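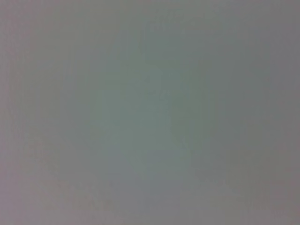

Section 7 — Surface care and touch-up

Applies to all Bellness panels in the Grano grey range, wall and bench. For the gloss range, see the separate Prendar leaflet packed with the fixings.

Before you start

Leave new panels in the room for 40 hours before cleaning or touching up. Keep the room above 17 degrees. Panels stored in a garage or shed over winter should be stood on edge with a gap behind them.

You will need:
Two soft cotton cloths
A bucket of lukewarm water
Mild dish soap, no bleach
Touch-up pot (part 46)
The small flat brush supplied

Checking the colour

Grey finishes pick up colour from whatever is near them. The same panel can look greenish beside a window with trees outside and slightly pink under a warm bulb. Check the colour before you order a replacement or open the touch-up pot.

1. Turn off all lamps and open the blinds.
2. Stand back around 2 metres and look at the panel straight on.
3. Move to one side and look along it.
4. If a patch seems darker or tinted, hold a sheet of white printer paper beside it. A tint that shows on the paper as well is coming from the light.
5. If the patch stays put and the paper is clean white, go on to Routine cleaning.

Note: Slight shading between one side of a panel and the other is normal where daylight comes from one direction only.

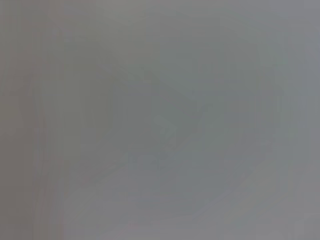
Routine cleaning

1. Dust the panel from the top down with a dry cloth.
2. Add a capful of soap to the bucket. Wring the second cloth out well — it should not drip.
3. Wipe in long vertical strokes, overlapping each one. Circular rubbing leaves shiny spots on a matt finish.
4. Rinse the cloth and go over the same area with plain water.
5. Dry straight away. Check the bottom edge, where water tends to sit.

Caution: Do not use scouring pads, melamine sponges, methylated spirits or spray polish. Damage from these is not covered.

Touch-up

Use the pot for scratches and small chips only. Larger damage means a new panel.

1. Clean and dry the area as described under Routine cleaning.
2. Stir the pot slowly. Shaking puts bubbles in the paint.
3. Try a dab on an offcut, or on the back of the panel if you have no offcut, and let it dry. Wet paint looks darker.
4. Fill the scratch with the tip of the brush. Stay inside the damaged area.
5. Leave for four hours, then add a second coat if needed.
6. Wash the brush in water and press the lid down firmly.

Caution: Open a window while the paint dries and keep the pot away from children and pets.

Ordering parts

Write the batch code from the back of the panel on your order form. Spare part orders are handled by Gizella Oláh at the Bellness parts desk. Pots ordered after 21st November will ship with the new screw lid; the paint is the same.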